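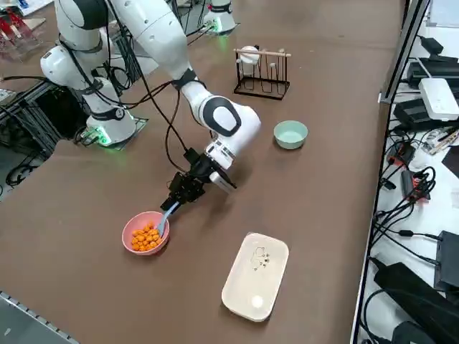

Two-arm bench: January notes

Filed under: Workshop Projects / Robotics

January – by Lev Dmytriv

The scooping routine now runs with a spoon held in the two-finger gripper. Pink bowl for the snacks, green bowl for the target. Yevhen Moroz rewrote the approach path so the wrist comes in at a shallower angle, and the log stands at 2,438 attempts across both arms. Cable slack at the elbow is still the main limit on speed.

Next is the mug and wire rack.
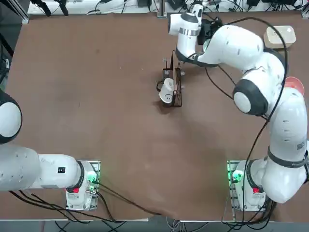

Grasp height is taught by hand for now, with joint speed held to up to 175 degrees per second. Yevhen wants that lower near the rack – the wire gives the gripper little clearance. Both bases were re-zeroed after the mounting plates were shimmed, so calibration files older than run 995 should be deleted. Current files are in the Drinham folder.

Last updated: January, 4:10 pm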